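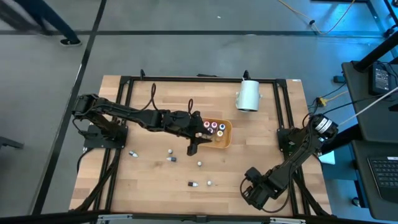 ## November, vial pick-and-place, second look at the "recovery" result

Achilleas wants to write up the recovery policy as working. I'm not there yet. Notes before we talk to the Zendgate people.

Setup as it stands: two arms on the frame, orange tray near the middle of the table, capped vials upright in it, and the loose white and gray bits lying on the wood to the left and below. Left arm is at the tray, right arm parked low and well clear of it.

The claim is that training on 800 demos, 600 plain ones plus the rest with a staged mistake in them, teaches the policy to back off and retry after a bad grasp. Success went up, fine. But my problems with it:

- The plain-only baseline saw 600 demos and the other one saw 800. That is more data, period. Need a baseline with 800 plain demos or we can't say anything about recovery.
- "Retry" is scored by whoever is watching. Hedvig and I scored the same logs and disagreed on five of them. Mostly slow approaches that she called a retry and I called dithering.
- Tray hardly moves between episodes. When the gripper comes in at the left edge, the front-left vial is always the near one, and I suspect the policy has learned that spot and not much about vials.
- Cap color might matter. The white cap is close in color to the junk on the table, the pink and yellow ones aren't. We never split results by cap.

Also, the Varkix checkpoint and the Tatlı checkpoint were run with different gripper speeds. I only found this in the config diff. So that comparison is dead and should come out of the slides.

To do:

1. Rerun both with the same speed, tray shifted and rotated.
2. Repeat with the loose pieces cleared off, same seeds.
3. Two scorers, blind to the checkpoint, written rule for what a retry is (Hedvig drafting).
4. Ask Achilleas where the Stunport logs went. The folder has 2 files in it.

No numbers go to Zendgate until 1 and 3 are done.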